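Search this site Go
Print this page | E-mail this page

Mirnden Adult School
Console Repair, Part 2
Handout 4: Memory cards and lost saves
Instructor: Volodymyr Boiko
Revised May 2001

Last session covered the power supply. Students who missed it should get Sneha Bajpai's notes on the 110 volt side before opening any unit on the bench.

1. What the customer says

Most save complaints come in as "the console is broken." Write down what the customer says in their own words, then ask these:

- Does the card show up at all on the memory screen?
- Did it ever work in this slot?
- Does the other slot behave the same way?
- Was the power switched off while a game was saving?
- Is there more than one brand of card in the house?

If the customer can't answer the second one, leave it blank on the ticket. A guess there will send you the wrong way later.
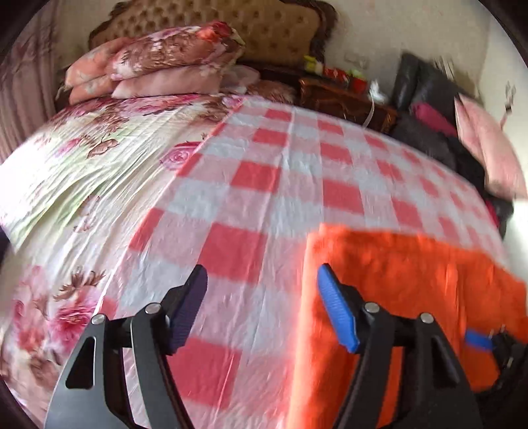 Fig. 1. Hand-held gripper and red-and-white checkered sheet.

2. Swap first

Use the shop's known good card. Put it in slot 1 and start the console with no disc. If it is listed, the slot is reading. Now put the customer's card in the same slot. If that one is missing from the list, the card is at fault and you can skip to section 4.

If neither card is listed, move both to slot 2 and repeat. One dead slot with one good slot points to contacts or a cracked solder joint. Two dead slots on a Pleler usually means the small daughter board behind the front panel, which carries both slots and both controller ports. Check the controllers at this stage. Ea Norðdahl had one last term where the owner had bought two new cards and had never mentioned that the second controller was dead too.

3. Cleaning the slot

Unplug the console. Use a dry brush, then a contact cleaning stick with a little alcohol. Go in straight and come out straight. Side to side bends the outer pins, and they are hard to get back. Let it dry for 10 minutes before you power up.

Do not use sandpaper. Do not use a pencil eraser on the slot. An eraser on the edge of the card itself is all right if you brush off the crumbs.

4. Cards that are listed but will not load

The card has a directory at the front and the saves behind it. If power is lost while the directory is being written, the saves may still be there with nothing pointing to them. The console will offer to format the card. Say no and copy the card first.

We use the Dinura reader on bench 3. It makes a full copy to the PC, and you work on the copy only. The Rajput reader is faster but skips blocks it can't read without telling you - fine for a quick backup, no good for this.

Pankaj Nishad's practice card is in the drawer under the reader. It has a damaged directory on purpose. Please don't format it.
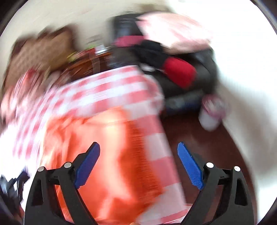 Once you have the copy, open it in the block viewer and look for the save headers. Each one starts with the game code in plain letters. Note the block number, rebuild the directory entry, and write the result to a blank card. Never write back to the customer's original until they have tried the new one at home.

5. Wear

The cards in the shop are rated by their maker for a set number of writes per block. Our own test card failed in block 1 after 2,037 writes against a rating of 2,000, so treat the rating as real. A game that saves after every screen will get there sooner than people expect.

6. For next time

Read the section on controller ports. Bring one ticket from your own bench, with the customer's name removed. Shivam Uniyal will go over the December tickets in the first half.

E-mail this page | Print this page
Comments (2)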